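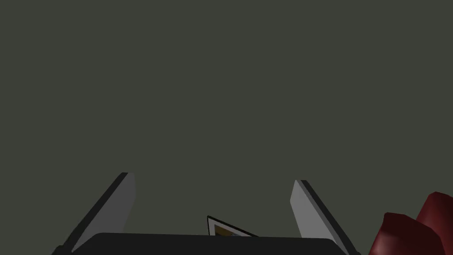 6 February 2022

Woke up at 6 with a sore throat and decided it was just dry air, made tea, went back to bed with the crossword. By the time I surfaced again Asif had already texted twice about the choir thing in March. He wants us to do the Fillis piece, all 15 minutes of it, and I love him but the alto part sits right where my voice cracks! I told him I'd think about it (I won't, I'll just say yes on Thursday like I always do).

Spent most of the morning hunting for my old copy of the score. Not in the piano bench, not in the hall closet. I did find my grandmother's songbook, all 156 pages of it, with her pencil marks everywhere, little breath commas and one very stern "NOT YET" over a high note. Sat on the floor and sang through half of it, sore throat and all, and the neighbor's dog joined in for the slow ones.

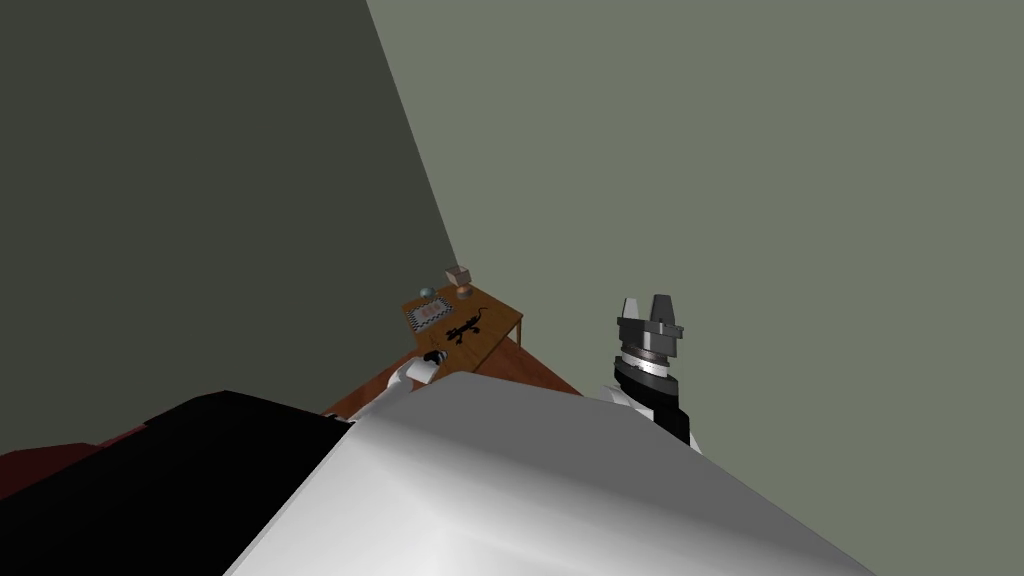 2 min read

Anyway, lunch was soup, and then I called Mom. She remembers Grandma singing at the Harncombe hall in a green dress with the hem pinned up, and she hummed me the tune, only it's not in the book anywhere. I made her hum it 3 times so I could scribble it down. My rhythm is a mess but the notes look right, I think.

Going to try it on the piano tomorrow before work. Throat is worse. More tea, then bed.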